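Gristitz Cup

The Gristitz Cup was a knockout soccer competition for amateur clubs in the Soriano district, played most seasons until it lapsed. It is often called the oldest cup in the district, a claim that rests mainly on a souvenir program written by the club secretary Bienvenido Javier. No minutes or newspaper reports from the supposed first season have been found.

Format

Entry was open to any club that paid its fee and had a field with a rope around it. Ties were single games, with a replay if the scores were level. The program says that 39 clubs took part in the largest edition, but the printed draw lists fewer, and several names on it look like reserve sides of the same club. 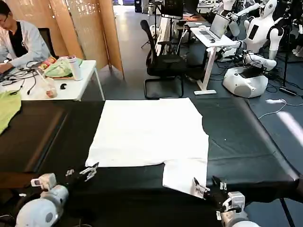

Notable finals

The best-known final was between Tostura Athletic and Fusidar Rovers. Tostura won 4–0, and all the goals are usually credited to Martti Honkanen, a Finnish-born forward who worked at the local sawmill. The league's own scorebook gives him two and leaves the others blank. Honkanen himself, interviewed years later, said he remembered the mud better than the goals.
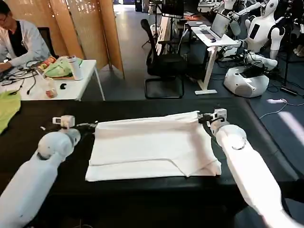
The attendance is normally given as 2827. That number is suspiciously exact for a ground with no turnstiles, and the local historian Adeel Sandhu has argued that it was the gate money, copied into the wrong column. He puts the crowd at some 1000, although he does not say how he got there.

Women's competition

A women's cup was added in a later April, under the same rules. Rosalinda Bautista captained Fusidar in the first final and her sister Honeylyn kept goal. Later accounts call them unbeaten — a generous reading of a record with two games missing.

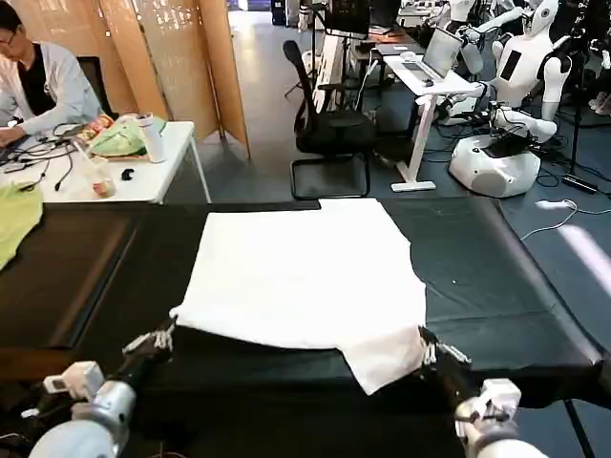

Fusidar did win that final, 2–1 after extra time, and both team sheets survive. The women's cup is better documented than the men's as a result, even though it ran for fewer seasons.

Decline

The usual explanation for the end of the cup is that travel costs rose. Entry lists suggest that clubs were leaving before then, most of them for a Sunday league with shorter trips. Talk of a revival has come up more than once — so far without a fixture.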